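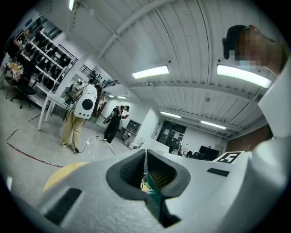

Wednesday, 9:10

Third go at the Grurar hardwax oil. Sheldon Lachance is sold on it and wants to switch the café tops over before April is out. I'm less sure. The tin says "full water resistance in 10 hours." I have yet to see a finish do what its tin says.

Test pieces are ash offcuts, all from one board, planed and sanded to 180. Marked on the underside in pencil:

A — Grurar, one coat
B — Grurar, two coats
C — our usual Durkano, two coats
D — bare

Set a wet glass on each and left it for 60 minutes, then wiped and looked at it under the side lamp.

A has a clear white ring. B has a ring too, fainter, and only if you get your eye down low. C nothing I can find. D is a mess, as expected.

Sheldon says B doesn't count because it only had overnight. Fine, but overnight was longer than 10 hours, and that is the claim we're being asked to pay for. He also says the shop was cold. It was. So was C.

11:40

Red wine and coffee. Coffee came off everything except D. Wine left a gray-purple shadow on A and a smaller one on C, which surprised me. B was clean. So that's one for the Grurar, and I wrote it down before anyone could say I hadn't. One spot of wine on one board doesn't prove much either way. I want to see it again on a second set.

Question I can't answer from this: how much of the difference is the oil and how much is who wiped it on. I did C, Sheldon did A and B. Should have had one person do the lot. Next set I'll do all of them, same rag, same pressure as near as I can manage.

Cost. The Pálfi price list has the Grurar well over what we pay for Durkano, and the coverage figure assumes one coat. Nobody in this shop is sending out a café table with one coat on it after seeing A.

2:15

Rubbed B and C with 600 paper and a drop of oil to see if the rings would lift. B's did, mostly. C had no ring so that told me nothing, except it took the shine down a touch. The repair argument is the best one for the Grurar, and I'd like to try it on a real scratch, across the grain.

Hitevari want an answer on their nine tops by the end of the week. My vote is Durkano for those and keep testing. Sheldon disagrees — his note is on the clipboard, read it as well as mine.

To do: second set, one pair of hands, leave a full week before any water. Move the boards off the sill, the sun gets to D first. Get more rags, and lay the oily ones out flat, please. Found two balled up by the sink again.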